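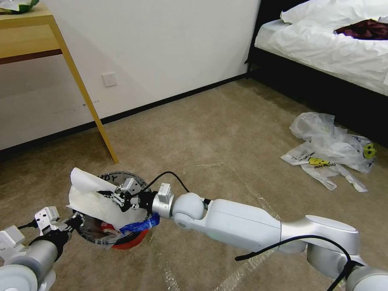 From: Angharad Humphreys
To: Bolden District History and Families list
Subject: Re: The Bellis Creek store robbery - was there a third man?

Hello Mingxuan and all,

Thanks for putting this up. I have been through the gaol and court material for the Bellis Creek robbery a few times over the years, mainly because the storekeeper's wife was my great-grandmother's sister, so I can answer some of it and correct a bit of it.

On Jan 14, Mingxuan Pan wrote:

> I am trying to sort out the robbery of the store at Bellis Creek
> in the winter of 1887. The newspaper says three men did it, but I
> can only find two names at the trial, Patrick Corless and a man
> called Skisari. My wife's family always said that Corless was
> hanged for it at Bolden Gaol and that the third man got away to
> New Zealand with the money, which they put at 600 pounds.
>
> My questions are:
>
> Was Corless hanged, and if so where is he buried?
>
> Who was Skisari? I can't find the name in any shipping list.
>
> Is there anything to show that the third man was John Bernance,
> who is in my wife's tree and who disappears from the rate books
> the same year?
>
> I have a gaol number for Corless, 2603, from a card index, but the
> archive tells me there is no photograph under that number. Any
> help gratefully received.
>
> Mingxuan Pan

Corless was not hanged. He was sentenced to death for wounding with intent, and the sentence was commuted to 15 years, the first three in irons. The commutation is a single line in the Executive Council minutes and the newspapers gave it very little room, so I can see how the family story came about. The death sentence got most of a column. He served a little under 11 years, was let out on a ticket and died in the benevolent asylum. I have the death certificate and can send you a scan. He was buried in the public ground and there is no marker.

The number 2603 is correct for him but it belongs to the earlier register. The prisoners were renumbered when the new wing opened, and the photographs were filed under the second set of numbers. Ask the archive for the description book and look under C for the year after the trial. The entry gives both numbers. The photograph is there, or was when I last had the volume out. It is a poor one and he has his hands up on his chest, which was the practice so that missing fingers would show. Corless had lost the top of the left little finger, and that was the main evidence that he was the man who held the lamp.

Skisari is harder. I have seen it as Skisari, Skizari and once as Kissary, and the clerk of the court put down "a foreigner, place of birth not known". He signed with a mark. I do not believe it was the name he landed with and I have stopped looking for it in the shipping lists. My best guess is that he left a ship at the port without leave, and deserters turn up in the Police Gazette under whatever name the master had for them. There is a seaman in the Gazette for the previous spring with the same height, the same scar over the eye and an anchor on the right forearm. I would not swear to it. He turned Queen's evidence and was discharged, so there is no gaol record for him past the remand.

It was Skisari who brought the third man into it. His deposition says that he and Corless camped for five nights at the crossing with "a man called Jack, who knew the store". Jack held the horses. He did not go inside. The storekeeper and his wife only ever spoke of two men in the store, and the figure of three comes from the deposition and from the stockman who passed them on the road before dark. So there was a third man, as far as I am concerned, but all anybody had was "Jack" and a grey coat.

Could Jack be John Bernance? I have to say I doubt it. The rate books for that part of the district are missing for two years after a fire in the shire office, so a good many people disappear from them who did not go anywhere. There is a J. Bernance signing a petition about the creek road the following autumn. You would need to compare the signature with something of his, a marriage entry if you have one. If it is the same hand, he was still living there eight months after the robbery and had put his name to a letter to the Minister, which does not sound like a man in hiding.

As to the money, the storekeeper claimed 600 pounds in gold and notes, and that is the figure in the first newspaper report. At the committal he brought it down to just over 200 under questioning. Corless had 41 pounds sewn into his saddle cloth when he was taken. I know of no record of the rest being recovered. The storekeeper was insolvent within the year, and the insolvency file is worth reading if you want to know what the shop was really taking. It is thick, and half of it is flour.

For the wounding itself, the surgeon's evidence is in the trial brief and is better than anything in the papers. The storekeeper was struck on the side of the head with the butt of a gun and lost the hearing in that ear. His wife was not hurt, although two of the later books say that she was killed. Both took it from a magazine article of the 1930s that has most of the details wrong, including the name of the creek. If anyone on the list is still using that article, please don't.

Mingxuan, what I can send you:

The Corless death certificate
My transcript of Skisari's deposition (typed, with the clerk's spelling kept)
Page references for the description book and the Gazette
A copy of the road petition, signatures page only

I don't have the judge's notebook. It was listed as being at the Supreme Court library but they could not find it when I asked. If somebody else has had better luck I would like to hear about it.

I would also like to see anything your wife's family has in writing. Even if the New Zealand part is wrong, somebody started telling it, and it would be useful to know which branch it came down through and how far back. There was a Corless sister who married into the district and she may be the link.

Send me your postal address off list if you would like paper copies. Otherwise I will scan them when I am next at the library, probably early in February.

Regards,
Angharad Humphreys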